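Kimwood Oral History Project
Progress report to the Bedov Fund, second period
Prepared by Maite Requena
10 Oct 2022

Where we are

The grant agreement asks for a report "of moderate length, avoiding jargon." I have done my best with the first part. The second should be easy, as our speakers have very little jargon apart from the names of sawmill parts, and I have put those in the glossary, which is late.

To recap for anyone at the Fund who has inherited our file: we are recording people who worked at or lived beside the old Kimwood sawmill, transcribing what they say, and putting the results where the public can find them. The original plan called for 96 hours of finished audio by the end of the grant. The original plan was written by me in a good mood.

We have now recorded 20 speakers. Most sat for a single session, a few came back for a second, and one came back for a third to take back most of the second. All of them signed the release form. Several corrected its grammar first, and the version now in use is the better for it.

Interviews

The mill years are well covered. We have sawyers, a payroll clerk, two truck drivers, the woman who ran the lunch counter, and a man who was fired twice by the same foreman and speaks of him with great fondness. What we lack is anyone from the drying sheds. I have asked at both churches and the hardware store, and everyone agrees that the person I should really talk to moved away in May.

The fire remains our hardest subject. Every speaker old enough to remember it was the first to see the smoke. We decided early on that we would not settle the matter, and the transcripts let each account stand with a short note on where the speaker lived at the time. Magnus Paterson drew up a map to go with the notes. It shows that at least one of our witnesses saw the smoke through a hill.
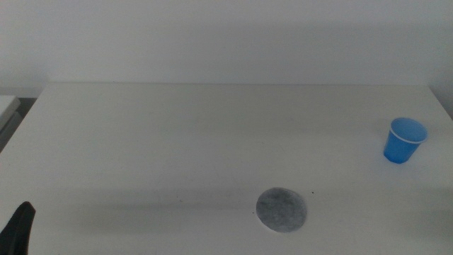 Sound quality has gone up since the first period, when we recorded in people's kitchens and collected a fine archive of refrigerators. Speakers who are able to travel now come to us. I worried that they would clam up away from home, and one or two did for the first ten minutes, but most seem to talk more freely without a spouse in the next room calling out the right dates. It helps to keep things plain: a white tabletop, a bare wall behind it, and very little for the eye to land on while someone tries to remember the name of a mule. We still go out to those who can't come in, and we now ask permission to unplug the refrigerator. We have forgotten to plug it back in once. The cost of the replacement groceries is in the budget under "community relations."

Transcription

This is where we are behind, and I would rather say so here than have you find it in the table at the back. An hour of talk takes most of a working day to type up, and longer if the speaker had a dog. We tried the Zistelon transcription software that was recommended to us at the last grantee meeting. It is quick, and it had clearly never met anyone from this county. It turned "green chain" into "Greek train" all the way through one interview, giving the mill a rail link to Athens that I was almost sorry to take out.

We now use it for a first draft and have a person check every line against the audio. Magnus does the bulk of the checking. He has asked me to note that he was hired as an archivist.

The finished transcripts come to 1,498 pages. Under the agreement each speaker gets a printed copy, so we have also learned a good deal about toner.

Money

Spending is within the budget overall and outside it in two places. Printing is over, for the reason above. Travel is under, as fewer of us are driving up the valley to listen to refrigerators. I would like to move the travel surplus into printing and have attached the form for this. The form asks for "anticipated transformative impact." I wrote "paper."

The Sfakianakis family has kindly lent us three boxes of mill ledgers at no charge, along with a ham, which I am declaring in the interest of full disclosure. The ledgers are being scanned. The ham is no longer an asset of the project.

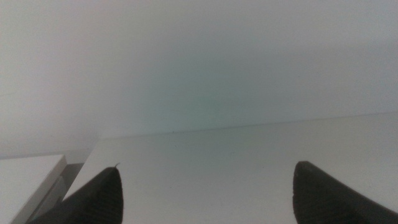
Next period

We plan to do the following before the next report.

Find someone from the drying sheds, including, if it comes to that, the person who moved away.

Clear the transcription backlog. I am asking for a part-time typist for three months, and the job description is attached. Please read it kindly. Magnus wrote it, and there is some feeling in it.

Finish the glossary. It is held up at "headrig," on which we have four definitions from four sawyers, all of them certain.

Hold a public listening evening at the Kimwood library. Speakers will be invited to hear one another's recordings. I have been advised to leave the fire out of the program, and have done so, though I expect it will come up.

Questions about any of this can come to me at the project office. Questions about the map should go to Magnus, who has been waiting for some.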